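Section 5: Setting Up the Cradle Stand Practice Cell

Welcome back! If you have worked your way through Section 4, you now have the Plikell simulator installed, your license is in place, and you have probably already spent a little while flying the view around an empty room just to get a feel for it. In this section we finally put something on the table. The cradle stand cell is the one we suggest to everybody who is new to two-arm work, and it's also the one our own support desk uses when a customer calls with a question, so it is worth taking the time to build it carefully.

Set aside an hour or so for your first try. You'll be much quicker the second time, and once the cell is saved you won't have to build it again at all.

Before you begin

You will need the Plikell room pack and the Wakora arm library, both of which come with the standard kit. Open the Library panel and check that both names show a green dot. If the Wakora library shows a gray dot instead, it is installed but not switched on; click the dot once and give it a moment. Loading takes longer on older computers, and the window may look frozen while it works. Please be patient with it and don't close the program.

Note: If you bought your kit through Omerović, the arm library is listed under "Partner items" near the bottom of the panel. It's the same library, and all of the steps below apply to you.

5.1 Placing the table and the arms

1. Choose File, then New Cell, and pick "Room with wood table" from the list. The room comes with its walls, baseboard and floor already in place.

2. Drag the first arm from the library into the room. Let go of it when the outline snaps to the mounting spot you want.

3. Drag the second arm to the other mounting spot. It comes with its own square block, so you don't need to add one.

4. Click each arm in turn and type a name for it in the box at the top right. We like plain names such as "reach" and "side", and you'll see those two used in the rest of this manual - but call them whatever you will remember in September when you come back to this file after a long summer.

5. Press Home All. Both arms will fold to their resting pose.

Caution: Don't skip Home All, even if the arms already look folded. The simulator keeps the last pose it was given, and an arm that has never been homed may swing a long way on its first move. Nothing can be hurt on a screen, of course, but the habit you build here is the habit you'll carry over to real equipment, where it matters a great deal.

5.2 Adding the stand

The stand is a single part with a base plate and two uprights, each with a V-shaped cradle on top. It's found in the library under Fixtures.

1. Drag the stand onto the table, near the middle. It will drop until the base plate touches the surface.

2. Use the turn handle (the ring that shows up when you click the part) to set the stand on a diagonal. You can turn it freely, or hold Shift to move in steps.

3. Open the Fixtures tab and click Lock to Table. A small padlock appears beside the part name.

4. Leave the cradles empty for now. We'll add a workpiece in Section 6, and the approach check is easier to follow without one.

Note: If the stand slides when you click on it, it isn't locked. If it sinks into the table, press Undo, raise it a little with the up arrow and let it settle again.

5.3 Running the approach check

The approach check brings the tool of the "reach" arm down over the stand and holds it there so that you can look at the spacing from every side. The "side" arm stays put while this happens. Take your time with this part, and by all means turn the view around as often as you like - that is what it's for.

1. Select the "reach" arm and open the Moves tab.

2. Choose Approach, then click the stand to set it as the target.

3. Set the speed slider to 16 percent. The move will feel slow, and slow is what you want on a first run.

4. Press Play and keep the pointer near the Pause button.

5. When the tool is over the stand and still clear of both cradles, press Pause.
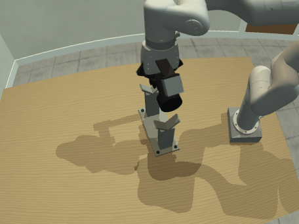
Figure 5-1. Approach check, with the tool held above the stand and both cradles empty.

Your own view may not match the figure exactly, particularly if you turned your stand to another angle, and that's perfectly fine. Look at the shadows on the tabletop as well as the parts themselves. They can be a real help in judging height, although several of them may run together when the arms are close, so turn the view to a low side angle before you make up your mind about a gap.

6. With the move paused, click Show Clearance. Any two parts that are too close will be tinted orange. If you see no orange, press Save Pose and type a name for it.

7. If you do see orange, press Back Off. The arm will return to the start of the move, and you can shift the approach point upward before trying again.

Caution: One part of the stand may hide behind the tool from where you're looking. Always check from at least one other side before you save the pose. A cradle wing tucked behind the tool is easy to miss, and it is the most common cause of the calls we get on this section.

5.4 If something doesn't look right

The arm stops partway and shows code 2193. The target can't be reached from the present pose. Press Home All, move the stand a little closer to the arm and play the approach again.

Both arms move together. They have been given the same name. Change one of them in the name box and press Home All.

The shadows are missing. Open View, then Lighting, and tick Cast Shadows. On a slower computer you may prefer to leave them off while you build and turn them on only for the check.

The stand is floating. Unlock it, press Drop to Surface, and lock it again.

5.5 Saving your cell

Choose File, then Save Cell As, and give it a name you'll recognize. The saved file holds the room, both arms, the stand and every pose you have named. It doesn't hold your lighting choices, which belong to the program, so don't be alarmed if a coworker opens your cell and it looks brighter or darker on the other screen.

If you are stuck at any point, please write to the Rindent support desk and attach your saved cell. Amirul Hutapea and the rest of the desk would much prefer to have the file in front of them than to guess from a description, and no question is too small. Tell us which step you had reached and, if a code came up, what it was.

Continue to Section 6, Adding a Workpiece.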